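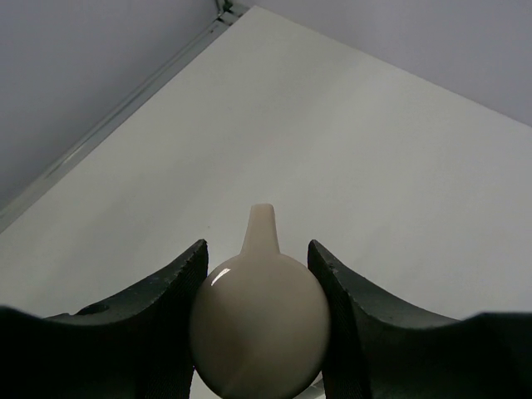 Butternut pumpkins going soft at the neck in storage?
Posted by Hiyori Arai in Growing & Storing, Lurkville

Hi all. Picked my butternuts in April, wiped them down, put them in the shed on a shelf. Now it's July and a fair few are going soft up the neck end, just under the stalk. Bottoms are still rock hard. Grew 166 this year (sell them off a table out the front, honesty box) so it's a lot to lose. Is it the cold or did I pick them wrong? And can I still eat the soft ones? Shed is tin, concrete floor, gets a frost on the inside of the roof some mornings. Neighbour reckons I should have left them on the vine longer but the vines were dead as.

3 replies

Takumi Wada
It's the cold, mostly. Butternuts don't like sitting much under 10 degrees for weeks on end, and a tin shed in July will be well under that overnight. The flesh gets chilled, then rot gets in wherever the skin is weakest, and that's usually the stalk end. Bring them inside. Spare room, hallway, under the bed, anywhere dry that doesn't get heated too much. Ours live along the skirting board in the laundry and last till October.

Couple of other things. Did you cure them? Ten days or so somewhere warm and airy straight after picking, before they go into storage. Skin toughens up heaps. And how long did you leave the stalks? You want a good few centimetres left on. If the stalk snaps off flush you've got an open wound and no amount of wiping will fix it. Eat those first.

Also don't wash them. You said wiped, which is probably fine if it was a dry rag. If it was wet and they went straight on the shelf touching each other, that won't of helped.

Soft ones: cut one open. If it's a small soft patch and the rest is firm and smells normal, chop well back past it and cook the rest that day. Slimy, stringy, bitter or any fuzz inside, compost. Bitter especially, spit it out and bin the lot, don't try and cook it out.

Lindsay Tuhiwai
what Takumi said. would add sort them today, dont wait for the weekend. one bad one leaks on the next one and off it goes. newspaper between them, or straw if you have it, single layer

I roast and freeze mine in tubs once they start turning. Skin off, cubes, 200 degrees till the edges catch, mash, freeze flat in bags. Does for soup, scones, dog. Lost the whole lot in 2 weeks one year in the carport so I feel your pain

Akihiko Tamura
Could be variety. I had Florero one season and they were hopeless keepers, went at the neck every time. Changed seed and no trouble. Where did you get yours? Might also be too much nitrogen late on, chook manure does it, makes them big and watery.

Hiyori Arai
Thanks all. Was a wet rag, oops. And no curing, didn't know that was a thing. Seed was saved from a supermarket one so who knows what it is. Have moved the good ones into the hall, 153 left, oven is on for the rest. Kids already sick of soup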